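The kumquat situation

I bought a bag of kumquats in May because they were reduced, which is how most of my character flaws announce themselves. The plan was marmalade. Orest Maksymiv had made some the year before and handed me a jar with such modesty that I assumed it must be easy, and I have been resenting him on and off ever since.

The recipe he sent wanted 300 grams of sugar and "patience". It also wanted every pip taken out. A kumquat is the size of a large olive and appears to be built mainly to house pips. I did nine of them at the kitchen table, took 80 minutes over it if you include the tea, and decided that marmalade was a thing one could buy.

So the rest went back on the pile. I should explain the pile. Other households have a fruit bowl. We have a place where shopping gets put down and then gradually becomes geography: bags on bags, dried fruit that was going to be a healthy snack, something in a packet that was on offer in Rastitz and whose instructions I have never got to the end of. Saqib Dogar, who came to stay and was looking for a biscuit, asked whether we were moving house.

My contribution to order has been to put a towel on it. The purple fleece one, too thin for the bath and too cheerful for the dog, has found its calling.
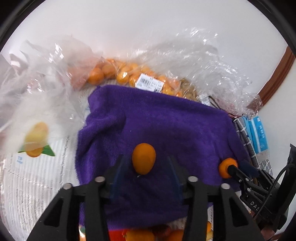 It doesn't hide much, I admit, and things roll about on it. But it has given the whole heap a sort of upholstered look, and I've started eating the kumquats straight off it as I go past, skin and all. The trick is to chew through the sour bit without making a face, which I can now manage two times out of three.

Orest rang last night to ask how the marmalade had come out. I told him it was still setting. He said it shouldn't take that long, and I said mine was a slower recipe, and then we talked about his knee.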